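支持中心 > 视频档案播放 > 工单记录

标题：舞蹈档案库里的老录像，声音比画面慢半拍
状态：已解决
产品：Vastside 播放器，网页版
提交日期：2022年7月22日

你们好！我在做一篇关于民间舞步记谱的论文，最近天天泡在 Gromis 舞蹈档案库里看老录像，结果从这周开始，Urrego 舞团那一批片子全都音画不同步。别的片子也就算了，这批偏偏是踏地的舞，脚已经落下去了，鼓点才到，我拿着谱子根本没法对。

先说我自己试过的：清了缓存，换了浏览器，耳机从蓝牙换成有线的（我一开始真以为是蓝牙的锅），都没用。同一台电脑放 Vastetti 舞蹈节的录像就完全正常，所以我猜不是我这边网络的事。

补充一：
按你们回复里说的，把“硬件加速”关掉了，重启，再放。好了一点点，开头两分钟基本能对上，往后越拖越厉害。我把播放器的统计面板打开看，拖到片尾的时候音频延迟大约 400 毫秒。这个数对聊天视频可能无所谓，对舞蹈真的很要命，一个小跳都跳完了。

补充二：
你们问是不是所有清晰度都这样。我挨个试了，只有“原始画质”有问题，切到“标准”就正常，可是标准画质看脚尖糊成一团，记谱没法用。另外我发现有问题的片子，信息页里都写着“二月重新转码”，没有这行字的就没事。不知道有没有关系，先写在这里，你们查的时候可以留意一下。

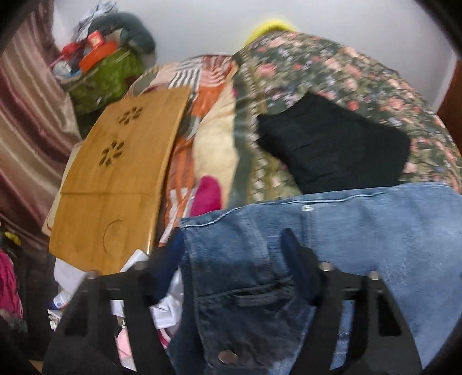

还有一件小事顺便提：逐帧按钮连按六次以后会卡住，要点一下进度条才能继续。不急，但我每天要按无数遍，能修的话太感谢了！

补充三：
收到你们的邮件，说转码时音频采样率标错了，整批要重做，一共 3,000 多条，Urrego 的排在前面。今天早上我重新打开那几段，从头看到尾，鼓点和脚步终于合上了，谢天谢地。我把之前记错的几页谱子也改了回来，有两处我还以为是舞者故意抢拍，差点写进论文里……

逐帧按钮还是老样子，连按六次照卡。要是需要我另开一个工单就说一声，这个先关掉没问题。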